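The Patience of Small Corrections

Print this story | E-mail this story

Last updated: 2022-10-28 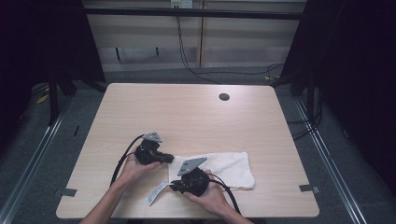 Two of the black units with their gray mounting plates, held over a folded towel at the Mirkau workshop.

Ladi Ogundipe likes to say that she spends her working life teaching machines to be a little less sure of themselves, and after an afternoon at the long, low building where Mirkau has its offices, I began to see what she meant. She writes planning software. If you have ever watched somebody fold a bath towel while talking on the phone, you have seen the kind of thing her software would dearly love to do and, most days, doesn't quite.

"A towel is a terrible object," she told me cheerfully, pouring coffee. "A box has corners and it keeps them. A towel has corners too, but it hides them from you, and then you pick it up and it has a completely different shape, and your lovely plan is for a thing that doesn't exist anymore."

The program she works on is called Ellery, and it began in June of last year as a few pages of code that did very little besides complain. It would look at a pile of cloth, guess where the edges were, and decline to go any further. Ogundipe kept that behavior in, more or less, and she is rather proud of it. Most planners she had used before would settle on one answer and march toward it. Ellery carries several guesses along at once, scores them over and over as new camera pictures come in, and drops the ones that stop making sense. When none of them looks good, it pauses and asks for another view.

That pausing drove Rosário Caldeira half out of her mind at first, and she'll tell you so (she told me twice before I had my coat off). Caldeira handles the control side, meaning the part that takes a plan and turns it into motion, smoothly and without jerking anything off a table. She came to Mirkau from Varnon, where she had tuned conveyor sorters, and on a conveyor a pause is a sin. Her controller wanted a steady stream of targets. Ellery handed it a target, then silence, then two targets that disagreed with each other.

For a while the two of them fixed this the way colleagues often do, each quietly patching her own half and assuming the other half was the trouble. What finally helped was a dull little piece of tooling that Caldeira wrote over a long weekend and named Brasetti, after a bakery she misses. Brasetti is a replay viewer. It lays the planner's guesses and the controller's commands side by side on a single timeline, and you can drag a slider back and forth and see which of them spoke first. They loaded 2,237 recorded runs into it and sat down together with a bag of pretzels.

"We were both wrong, which was a relief," Ogundipe said. The timestamps coming from the cameras and the ones coming from the motors had been drifting apart by 29 milliseconds, so the planner was forever giving advice about a moment that had already passed. Correcting the clocks took an afternoon. Rewriting the handoff, so that Ellery now sends a short stretch of motion along with a note on how much it trusts each part of it, took the whole summer. Where the trust is high the controller moves along briskly, and where it's low it slows down and lets the cameras catch up. I found it oddly soothing to watch on the screen, all those colored lines leaning toward one another and then settling.

There is still plenty to grumble over. White cloth on a pale tabletop gives the edge finder fits, and so does any cable that wanders through the view, and Caldeira has a running list of both taped up beside her monitor. Ogundipe wants Ellery to remember what it learned on one towel when it meets the next, an idea that has been on the whiteboard long enough that the marker has gone faint. They don't agree on how to do it. Caldeira would store short motions that worked and reach for those first, while Ogundipe worries that the program would get lazy and stop looking.

They were still going back and forth on it, very politely, when I finished my second cup and went to look for my car keys. Caldeira had opened Brasetti again by then and was dragging the slider back to the beginning of a run.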